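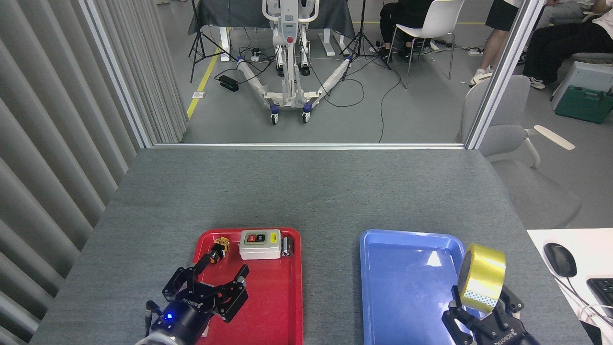

Zimutix bench trials: questions for Nii Ackah

Posted 26 Feb 2018

Skukis began taking orders in January for Zimutix, a fixed-price trial service for companies that want to know whether a two-arm bench setup can handle their small parts before they buy one. The customer ships the parts. Skukis lays them out in trays, runs the transfers, and sends back the logs and a written report. A single trial costs $3885, not including shipping.

Nii Ackah runs the trials from the Skukis office in Pencombe. We spoke by phone for most of an hour, mainly about what the price covers.

A standard trial uses two shallow plastic trays, one red and one blue, side by side on a gray covered table with a gap between them. Parts move from one tray to the other. Each arm carries a black gripper, and most customers see both arms used at some point in the run.

"The layout is plain on purpose," Ackah said. "If a part can't be picked out of an open tray with a low rim, I don't need a more complicated fixture to tell you that."

The parts themselves are usually ordinary. Mixed sets are accepted up to a limit of 18 items, and Ackah prefers sets in which the shapes differ. The one on the table for much of this month has a push-button switch box, a short metal-topped cylinder, a few small electrical components and a roll of packing tape. He described the tape as the most useful item in it.

"A roll gives you several ways to take hold of it. You can put the fingers down into the core, or you can grip it from the outside. Then you have to set it down, and a roll doesn't always want to lie flat. The switch box is easier to hold, but the buttons are on top. We log a button press as a fault even if the transfer is good." 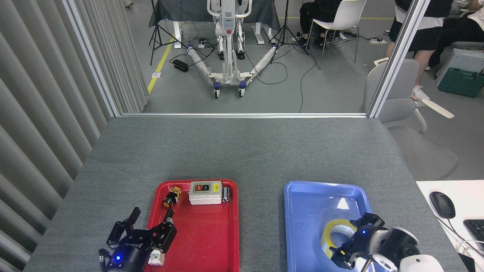
What gets logged

Every attempt is one record: start tray, end tray, which arm, grip width at closure, and the result. A standard trial runs to roughly 4000 attempts, split between sessions with an operator guiding the arms and sessions running on the recorded motions. The two are reported separately. I asked why, as a customer would presumably care most about the second.

"They do, and it's on the first page," Ackah said. "The guided figures are there as a ceiling. If a trained operator gets a poor rate on a part, the unattended rate has nowhere to go. That tells you to change the fingertips or change the part."

Turnaround is eight working days from the date the parts arrive. The report gives a rate for each part, a list of fault types and the raw log as a plain comma-separated file. Video is supplied from the head camera only. A wrist view can be ordered as an extra, but Ackah does not recommend it for a first trial.

What it leaves out

The service has limits that the sales sheet covers in one short paragraph. There is no cycle-time guarantee. Lighting is whatever the room provides, and overhead reflections in the tray floor are left in. Parts are placed by hand between runs, so the report says nothing about feeding. Liquids, loose powders and anything with an exposed blade are refused.

I raised the reflections, which a buyer with a shiny tray of their own might see as a benefit and others might see as noise.

"We tried matte liners," he said. "The numbers went up slightly, and then the customer in Arthur set up the same job without liners and rang to ask where the difference came from. So the liners went back in the cupboard."
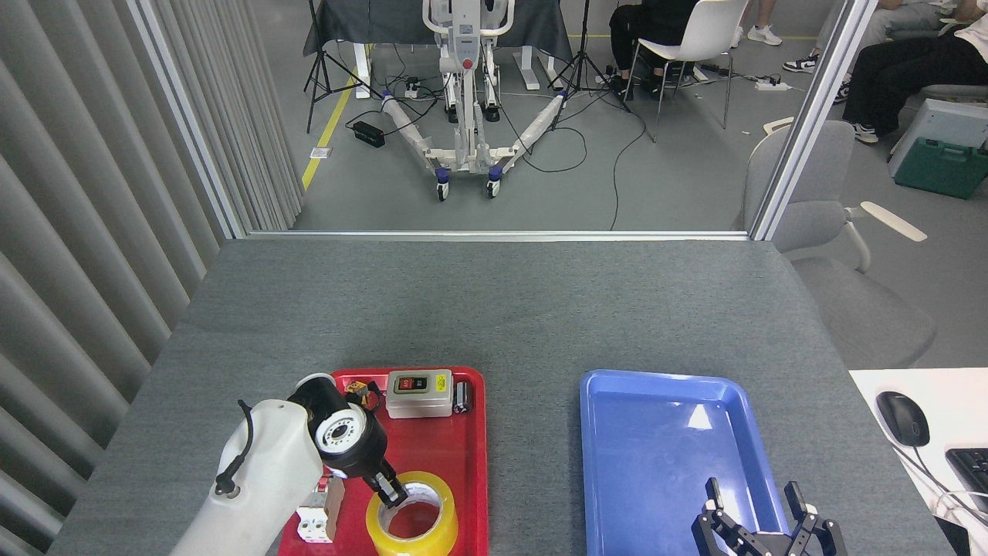
He added that the Arthur job also changed how grip positions are written up. Earlier reports gave a single recommended grip for each part. The current version lists every grip that was tried, with its own rate, including the ones that failed. For a tape roll that means the core grip and the outside grip get separate lines. The document is longer as a result, and Ackah said some customers have asked for the old format back. It can be had on request.

Repeat trials with the same parts are charged at the same rate. A customer who changes only the fingertips still pays in full, which I think is hard to justify when the layout and the software settings carry over. Ackah said the point had come up before and that the price list would be looked at again after the first batch of orders.

Parts are returned in their original packaging with the report. Orders are placed through the Skukis sales desk, and a parts list with dimensions and weights is required before a slot is confirmed.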